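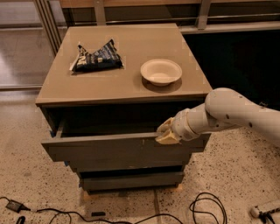
*Bedside unit with the top drawer partly open.*

## 4. Setting up the moth trap for an evening session

This section is for camp leaders who use the Jellomum trap with a group. It supposes that you have already unpacked the box and charged the battery as explained in section 3. Two adults can do the work in less than half an hour. Children may help with steps 1 to 4, but the lamp must be fitted by an adult.

The same trap is used at the Zallalwood site and at the Griffiths field centre. The Griffiths trap has the older lid, with two clips in place of four. All other parts are the same and may be exchanged.

### 4.1 What you need

- Trap body (grey box) and lid with funnel
- Lamp, lamp holder and rain cover
- Battery and the cable with the red plug
- Egg trays, at least six, clean and dry
- White ground sheet
- Specimen pots with lids, one for each child and a few more
- Red torch for the leader, normal torch for the way back
- Record sheets and pencils (ink runs when the paper gets damp)

> **Caution:** The lamp gives strong light which is uncomfortable for the eyes. Do not let anybody look straight into it from near. Put the rain cover on before you switch on, also when the night is dry.

### 4.2 Choosing the place

Choose a flat place near to trees or long grass, but not under branches that hang low. A hedge on the windy side is a good help. At Zallalwood we use the corner behind the old orchard gate, and Sioned Beddoe has marked it with a flat stone.

Keep the trap 100 metres or more from the road lamps. If you can see your own shadow from another light, the place is not dark enough, and the catch will be poor.

The place must also be far from the sleeping rooms. On our first camp we put the trap below the window of the girls' corridor, and several of them could not sleep. Ask the neighbours too, if there are any. Most of them do not mind, when they know what it is.

### 4.3 Assembling the trap

1. Spread the white ground sheet and put a stone on each corner.
2. Place the trap body in the middle of the sheet. Press it lightly from two opposite sides. It should not rock.
3. Stand the egg trays upright inside the body, with the hollow sides facing each other. Leave a finger of space between them.
4. Put the funnel in the lid with the narrow end down, and turn it until it stops.
5. Close the lid. Check that all clips are shut.
6. Fit the lamp holder in the slot on the lid. You will feel a small click.
7. Screw in the lamp by hand. Stop when you feel resistance, and do not use any tool.
8. Put the rain cover over the lamp and fix it with the wing nut.
9. Put the battery on the side away from the path and connect the red plug.
10. Switch on. The lamp needs a few minutes before it is at full brightness.

**Note:** The cable is 75 centimetres long. Please do not extend it with a household cable. If the battery cannot stand close enough, move the trap.

### 4.4 If the lamp does not light

Wait one full minute first. The lamp of the newer model starts slowly on a cool evening, and many people switch it off too early. If there is still no light:

1. Switch off and take out the red plug.
2. Look at the two pins. If they are dirty, clean them with a dry cloth.
3. Turn the lamp a little more to the right.
4. Connect again and switch on.
5. Try the spare lamp from the green tube.

When the spare lamp does not work either, the fault is normally in the holder. Stop the session with the trap and use the sheet method (section 6). Write the fault in the equipment book. Krishnamoorthy Iyer takes care of the repairs and will want to know which steps you have tried.

### 4.5 Working with the group

Bring the children in groups of five or six. Each group stays for ten minutes and then changes. The rest can listen to bats or make the record sheets ready at the table.

Tell them these rules before you leave the house:

- Walk, do not run, on the last part of the path. Many moths sit in the grass near the sheet.
- One moth in one pot. The pot goes back to the leader after looking.
- No insect spray on the hands. It harms the moths, even in a small quantity.
- Hornets sometimes come to the light. Step back slowly and call the leader.

The younger ones are often afraid when the first big moth flies to the face. Do not laugh at this and do not force them. They can watch from the edge of the sheet until they feel better.
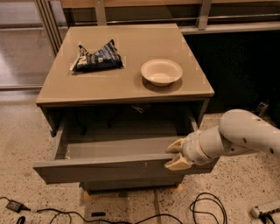 Small moths are easier to look at against a plain pale surface, and for this you do not need special equipment. Put the closed pot on something white and the wing pattern becomes much clearer, particularly with the grey species. A shallow white bowl with a wide rim, of the kind standing beside the snack bag on the bedside unit, does well. Put the pot in the middle of it and let the children look from the top. Use a clean bowl each evening, and do not return it to the kitchen afterwards.

### 4.6 Opening the trap in the morning

Be at the trap early. On a warm day in June the moths become active soon after sunrise, and the birds learn very fast where breakfast is. At Zallalwood a robin waits on the gate.

1. Switch off the lamp and disconnect the battery.
2. Look on the outside of the box and on the sheet before you step on it.
3. Open the clips and lift the lid slowly, straight up.
4. Take out one egg tray at a time. Hold it over the open box.
5. Count and name what you can. Write "unknown" when you are not sure.
6. Release the moths in thick plants, in shade, not on the lawn.

A normal catch in the orchard corner is almost 200 moths. After a warm and cloudy Sunday night we had 400, and the counting took us until lunch. With such a number, count only the larger species and make a note of this on the sheet.

> **Caution:** Let the lamp cool completely before you unscrew it.

### 4.7 Storing

Shake the egg trays gently outside and look in every hollow. Wipe the trap body with a damp cloth, without soap, and let it dry with the lid off. The lamp goes in its tube and the tube goes in the box with the opening upwards.

Charge the battery the same day. Completed record sheets go in the blue folder for Bianca Neagu.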